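Zistbridge Romance Shelf
Frequently Asked Questions
Last updated April 2020

I get a lot of the same emails, so I've put the answers in one place. If yours isn't covered, use the contact form and I'll get to it when I come up for air from whatever I'm reading.

What is Zistbridge?

It's my reading site. I review romance novels, mostly historical, with a fair number of contemporaries and a little romantic suspense when I'm in the mood to check the door locks. The name comes from the first story I ever tried to write, which was set in a made-up market town called Zistbridge and had a duke, a flood, and a truly terrible amount of fainting. The story is in a drawer. The name was too good to leave in there with it.

How many reviews are on the site?

As of this update there are 1,226 full reviews. The reading log is longer, at 2,345 titles, and that includes books I read before I started reviewing, books I gave up on, and rereads (I count a reread once, no matter how many times I go back). If a title is in the log with no link, it means I read it and never wrote it up.

How do your ratings work?

I rate out of 10. I know most people use five stars, but I kept wanting half stars and then quarter stars, and at that point you may as well have a bigger scale.

A 5 is a decent book. I mean that! I've had authors write to me upset about a 5, and a 5 from me is a book I finished and had a nice time with. A 7 is one I'd press on a friend. An 8 or a 9 gets kept on the shelf by the bed. I've given very few 10s, and they're all on their own page, linked from the menu.

Below a 3, I don't post a number at all. The review just says "not for me" and I try to explain what didn't click, because plenty of times the thing I can't stand is exactly what somebody else is hunting for. Secret babies, for instance. I can't do them. You may love them.

Do you rate by heat level?

Separately, yes. Every review has a line near the top that says closed door, warm, or open door. Closed door means kisses and then a chapter break. Warm means there's at least one love scene but it doesn't go on for pages. Open door means what you think it means. Older historicals can be hard to place, so I'll usually add a sentence.

Do you warn for content?

I do now. My early reviews don't have warnings, and a lot of the older historicals have scenes that were sold as romantic and read very differently today. I've been going back through and adding a note at the bottom of those pages. It's slow going and I'm only up to the letter H. If you're worried about a particular book, write and ask me and I'll tell you what I remember.

I'm new to historical romance. Where should I start?

Start with the period you already like on television. If you watch anything with bonnets, go to the Regency list. If you like ships and bad weather, there's a seafaring list that I'm very fond of. Medievals are a bit of an acquired taste (lots of mud, lots of siege engines), but once you get the bug you'll read nothing else for a year.

I'd also say don't start in the middle of a family series. You'll spend the whole book meeting happy couples with four children apiece, all dropping hints about how they got together, and you'll have had half the other books spoiled by dinner.

Do I have to read the Wallcombe books in order?

This is the question I get most! Wallcombe is a series of linked novels about a run-down estate and the people who keep inheriting it, and the books were published out of order. The second one printed is set last. I've put both lists up on the Wallcombe page, publication order and story order.

My vote is publication order. The author clearly expected you to know certain things going in, and there's a letter in the third book that falls completely flat if you've already read the one about the sister. But I have a reader who did story order and wrote me two pages about why I'm wrong, so there you go.

Will there be another Wallcombe book?

I don't know anything you don't. The last page of the most recent one certainly reads like a door left open, and I've been staring at that door for a while now.

What's Broltano? People keep mentioning it in the comments.

Broltano is an imaginary Italian-ish principality that turns up in a run of short category romances. Princes in disguise, governesses who turn out to be heiresses, a ball in nearly every one. They're silly and I adore them. They're also hard to find, as they were only printed once and on paper that goes the color of tea if you look at it wrong.

I have almost the whole run. The missing one is the one with the winter carnival, and yes, if you have a spare copy, I would very much like to hear from you.

How do you pronounce Kırmızıgül?

The ı without a dot is a sound a bit like the "e" in "open," so it comes out something like kuhr-muh-zuh-GEWL. It means red rose. It's the title of a historical set in Istanbul that I've raved about so often that it has its own tag. If you're searching the site for it, a plain "Kirmizigul" works too. I fixed that after several people told me the search box was pretending the book didn't exist.

Can you help me find a book when I don't remember the title?

I'd love to try. Go to the Lost Books page and post everything you've got. The things that help most are the year you read it (even a guess), whether it was a thick paperback or a skinny one, and one odd detail from the story. "The hero was a pirate" gets us nowhere. "The hero was a pirate and he kept bees" will probably have an answer by the weekend.

Cover colors help less than you'd expect. The same novel can be reissued with a new cover every few years, and everyone remembers a purple dress.

Do you accept review copies?

From authors and publishers, yes, in paperback or as an ebook. Please write first and don't just mail it. I can't promise a review or a date, and I can't promise I'll like it. Every review of a free copy says so in the first line.

I'm closed to review copies in August. That's when I do my big reread, and I don't let anything new in the house.

What's the August reread?

Once a year I pick one author's backlist and read the whole thing from the beginning, with a post for each book. Anyone can join in. There's no sign-up and you don't have to keep pace with me, though it's more fun if you do — the comments get lively around the halfway mark, when we all start picking favorites and getting stubborn about it. Voting for the author opens on the home page in early summer.

Why did you give my favorite book such a low rating?

Because I read it on a bad day, or I was too old for it, or too young, or I'd just finished something similar. I do change ratings. When I reread a book and feel differently, I leave the old review up and put the new one above it, so you can see me arguing with myself.

You're always welcome to disagree in the comments. Please disagree with me about the book and leave other readers alone. I delete anything that makes fun of a person for what she reads.

Can I write a guest review?

You can. Keep it under two pages or so, give the heat level, and don't give away the last third of the plot. I'll fix typos and leave your opinions exactly as they are. You can use your own name or a pen name, whichever you like.

Who writes all this? 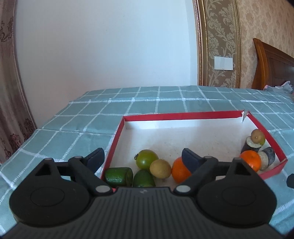

By Maribel Oakhurst

Just me. I read in the evenings and on the bus, and I write the reviews on weekend mornings before anybody else in the house wants the table. I don't have an assistant or a staff, so if you get a slow reply, that's why, and I'm sorry.

Do you write romances yourself?

See above about the drawer. I've started a few things since then, and I'm a far happier reader than I am a writer. I get to chapter three and then I want to know what happens, and the only way to find out is for me to make it up. Very annoying.

Do you make money from the site?

A very little. Some of the bookstore links pay me a few cents if you buy something, and those have a small star next to them. It goes toward hosting and, let's be truthful, more books. I don't run paid reviews and I never have. If you get an email from someone offering you a spot on Zistbridge for a fee, it isn't me.

Can I quote your review on my cover or website?

Yes, with two requests. Use a whole sentence, and name the site. I once had "the plot is a wonderful mess" turn up on a banner as "wonderful," and I laughed, but I'd still like it not to happen again.

Where do you find out-of-print romances?

Library sales, thrift stores, and boxes at yard sales, in that order. Thrift stores are a gamble, but look on the bottom shelf. The old category lines are thin and tend to slide behind everything. Online sellers are fine for a specific title. I'd ask for a photo of the spine before paying real money, and I'd ask if it's been kept near a smoker.

How do you get a musty paperback to smell better?

Stand it open in a dry, airy room for a few days, out of the sun. If that doesn't do it, put the book in a lidded tub with an open dish of baking soda next to it (next to it, please, not on the pages) and leave it for a week or two. Some never come right. I read those ones on the porch.

Can I get new reviews by email?

The sign-up box is at the bottom of every page. It goes out when there's something new, so some weeks you'll get two and some weeks you won't hear from me at all. If it stops coming, check your junk folder first, then write to me and I'll add you back by hand.

Back to the home page
Wallcombe reading order
Lost Books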